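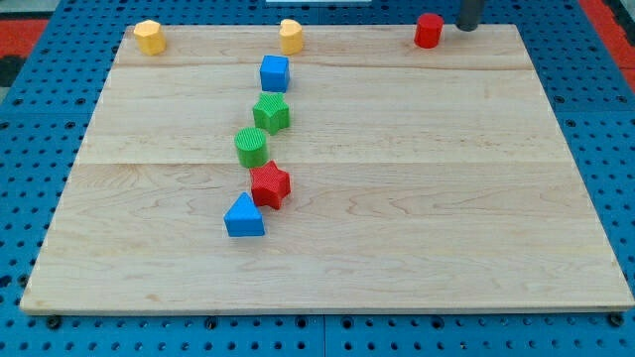
The Plovau is a two-finger arm for benches where small parts are picked up, turned and set down again, and we have sold it for long enough to have grown wary of how such machines get sold. Every supplier in this business has a video of an arm stacking something perfectly, with music. We would sooner you looked at the sort of parts it is handling and asked how close they are to yours. Cubes and cylinders are kind to a gripper. A five-pointed star or a heart is less so, because the place you can hold it changes with the way it is lying, and a triangular block gives you one good pair of faces and several bad ones. If your own parts are soft, oily, tangled or see-through, you are further off than any of those, and you should read the rest of this page slowly.

What it does

The arm takes rigid parts from a flat surface and puts them where the job calls for them: in a line, in a tray, in a kit, on a fixture. It works from above. It can carry up to 2 pounds, and that includes anything you bolt to the fingers, so a heavy custom jaw comes straight out of what you can lift. Reach is 33 inches from the center of the base. The last few inches of that are usable but slower, and we don't quote cycle times for them.

It doesn't dig in bins. Customers ask, and there are other companies that will say yes. We tested bin picking on this arm and took it off the price list, since a person with a scoop and a tray did the same work in less time and didn't stop when two parts came up together.

What changes for the people at the bench

The usual line in our trade is that the arm takes the dull work and leaves people the interesting work. We have put the Plovau into enough shops to doubt that. What it mostly leaves people is different dull work. Somebody has to lay parts out, clear a dropped one, wipe the fingers and notice that the green ones came in from the molder with a burr on them. In a kitting room that may be the same person who used to fill the kits by hand, now standing next to a machine and waiting for it.

Some of them like it. Wrists and shoulders get a rest, and that is the benefit we are most willing to stand behind. Others have told us they miss the rhythm of doing it themselves and find the waiting more tiring than the picking was. At Curkness, where they pack craft and teaching sets, the day crew asked to have the arm moved to the end of the table so they could go on working with their backs to it. That was a sensible request and cost an afternoon.

A few things we would ask a manager to settle before ordering:

Who is allowed to stop it. Our answer is everyone within reach of it.

Who fixes it at 6 a.m. If the answer is a phone number in another time zone, plan for the bench to run by hand until lunch.

What happens to the hours it saves. People will ask on the first morning, and "we'll see" is heard as a no.

Whether the pay for running it is the same as the pay for the job it replaced. We have seen this left vague and it poisoned the whole project.

Where it earns its price

Long runs of the same few parts, on a steady surface, with decent light. Mixed shapes are fine once each has been taught. Teaching a new part takes an experienced operator under an hour, and takes a new one most of a shift. Below 200 picks a day we don't think you should buy it. You will spend more time setting up than you get back. Above that it depends on how often the job changes, and shops that change over every couple of hours have generally been disappointed.

The fingers come in one width. A narrower pair is made by Grigaitė and fits our mount without an adapter. It is better than ours on small parts, and we say so to anyone who asks.

Noise and space

At full speed the arm runs at 46 decibels measured from the operator's stool. The compressor, if you choose the air-driven fingers, is a good deal louder and should go in another room. The base bolts to a metal bench or a floor stand. Don't put it on a folding table. The arm will find every wobble in it and you will blame the software.

Guarding depends on your site. The arm slows when it meets resistance, but that is no substitute for a proper risk assessment, and we won't ship until we have seen one.

In the box

Arm and base, controller, one pair of fingers, stop button on a long cable, power lead, printed manual. The stand, air kit and narrow fingers are ordered separately.

Trial and returns

We lend the arm before we sell it. The loan covers one bench and one job, and we ask that the people who will work beside it are in the room when it is set up and again when you decide. If they are against it, send it back. We have had units returned on those grounds and have never argued. Return freight is on us in the first month and on you after that.

Orders and loan requests go through Plustanell. Stock is low until October.

Related items
Plovau floor stand
Plovau air kit with hose
Grigaitė narrow fingers, pair
Stop button, spare, long cable
Plustanell bench loan request form
Replacement finger pads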